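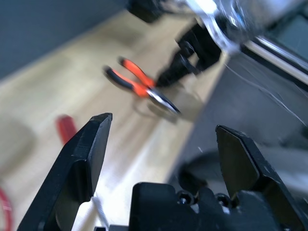
I want to write down what changed in our grasp planner this month, because I promised it to some people and then I kept postponing. It will be a few posts. The software is called Mistness. It decides where the fingers go, and it talks to the controller, which is called Prirner. I work mostly on the first one and I suffer mostly from the second one.

The task for now is hand tools on a bench. Pliers are my favourite and also my enemy. With the handles spread they have a hole in the middle, and the old planner put the centre of the grasp exactly in this hole. The box around the object was correct. The centre of the box was correct. There was only air in it.

So the new version does not use the box any more. It takes the mask of the tool, makes it thin like a skeleton, and proposes grasps along the branches. For pliers you get one branch for each handle and one for the jaws, and they meet near the pivot. We prefer the pivot when the fingers can reach it.

Second problem: shiny steel. The depth on a polished jaw is full of holes, and the planner thought the tool ended where the holes started. Now if colour says "tool" and depth says nothing, we fill with the height of the table plus a small margin. It is not elegant. I tried a learned filling before and it invented very nice surfaces in wrong places.

Third problem, and this one cost me the most evenings. The wrist image and the joint positions did not have the same clock. When the arm is still you see nothing wrong. When the arm moves, the image blurs and on top of that the pose belongs to another moment, so the target slides away sideways.

I logged the offset over 263 approaches. It was almost constant, which made me happy, a constant error is a gift. The time stamp was written when the image arrived in the program and should be written when the shutter opens. The correction was 6 lines in Prirner. Finding the place for the 6 lines was the work.

We also added a blur check. If the edges in the image are too soft, Mistness does not update the target, it keeps the last good one and waits for the next image. Before, it believed every image equally. You can see the difference in the logs: the target line was like a saw and now it is like a staircase.

About two arms. Each arm has its own planner, and they share only a small list of volumes that are reserved. If one arm is above the tool, the other must wait or come from the side. I know a joint planner would be nicer. I wrote one in December and it was so slow that I could make tea during one motion.

Cables are still not solved. A thin wire is nearly invisible in depth, so for the planner it does not exist. For the moment we mark forbidden zones by hand in the config file -- please do not copy this idea, it gets out of date as soon as somebody moves anything.

A few people asked about Hattori. It is our viewer for the logs. It shows the wrist image, the mask and the candidate grasps on the same time line, and you can drag it backwards. I should have written it first. I would have recognized the clock problem in one afternoon.

Next on my list is the regrasp, when the tool is held but at a wrong angle. Now we put it down and try again from zero, and the planner forgets everything it learned from the first try. I would like to keep at least the mask. If you have solved this in a simple way, please write to me, simple is more interesting to me than perfect.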